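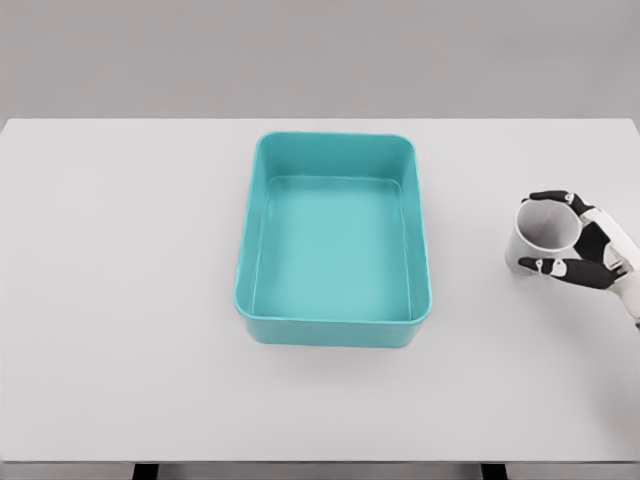
*Image: Craddock Media Library*

**List:** Heating and Hearth, Homeowners
**From:** Wyn Eynon
**Date:** 6/2/26
**Subject:** Re: Pellet stove or wood insert for an old masonry chimney?

Mhairi Mowat wrote:

> We bought a 1950s house with a brick chimney in the living room. The sweep says the clay liner is cracked in two places and I shouldn't burn anything in the open fireplace until it's dealt with. He quoted us for a stainless liner and a wood insert (the Aletti, the smaller of the two they make). My brother-in-law has a Givia pellet stove and says we should get that instead and forget about the wood. The room is long and opens into the kitchen. Does anyone here have either one? Also, do I need a liner for pellets too? The sweep was vague about it.
>
> Mhairi

Mhairi,

I've had both, in two different houses, so I'll answer in the order you asked.

The Aletti insert was in our last place. It's a good stove if you have dry wood. We bought ours split and delivered, and the first year it was sold as seasoned and it wasn't. The glass went black every night and the sweep took a lot of creosote out of the liner in spring. After that I stacked everything a year ahead under a roof and had no more trouble with it. If you don't have space to store wood for a full year, I would think hard before buying any wood insert.

It took 40 minutes from lighting before the blower came on. It would hold a fire overnight if I loaded it late, but not a big one. The heat stayed mostly in the room with the stove. We had a doorway between that room and the kitchen, so your layout should do better than ours did.

We put the Givia in this house four years ago. I fill the hopper once a day in January and every second day the rest of the season. It runs off a wall thermostat. The two things I don't like are the noise and the fact that it stops when the power goes out. The noise is a steady fan with pellets dropping into the pot. You can hear it over a quiet TV show. My wife stopped noticing it and I haven't.

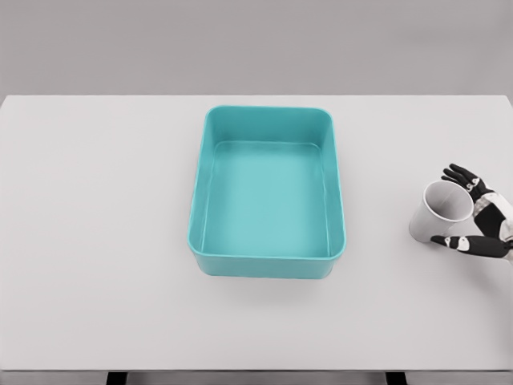 For the outages we bought a battery backup, and it gives us a few hours. If you lose power for days at a time where you live, get the wood insert and don't look back. Ours has never been out longer than an evening.

On the liner: yes, you need one either way. With pellets it's a smaller pipe, ours is 4 inches, and it runs all the way to the top with a cap and a sealed plate. An installer offered to run ours just past the damper and let the old flue do the rest. I said no, and the inspector told me later he would have failed it. With a cracked clay liner I wouldn't even discuss it. Ask the sweep to put the liner diameter, the alloy, and whether it's insulated on the written quote. If he stays vague, get a second quote from somebody else.

Cleaning is more frequent with pellets, but each time is shorter. I empty the burn pot every couple of days and vacuum the ash traps once a month with an ash vacuum, never the household one. The wood insert needed ashes shoveled out weekly and one sweeping a year.

Pellets vary more than I expected. I started on Vurnine because the hardware store had them and they burn clean in ours, but I've had cheaper bags with so much dust in the bottom that the auger jammed. Buy a few bags of anything before you buy a pallet. They have to stay dry. I lost 12 bags to a leak in the garage roof our second winter and they swelled up like oatmeal.

Last, measure your firebox before you settle on anything. Take the width at the front and the back, the height at the front, and the depth at both the top and the bottom. A lot of fireplaces from that period narrow toward the back and an insert that fits the opening won't slide all the way in. Post the numbers if you want and I'll compare them with the Givia manual, I still have the paper copy. I gave the Aletti one to the people who bought the house.

You should also call your insurance company before the installation. Ours wanted the permit number and photos of the finished hearth.

Wyn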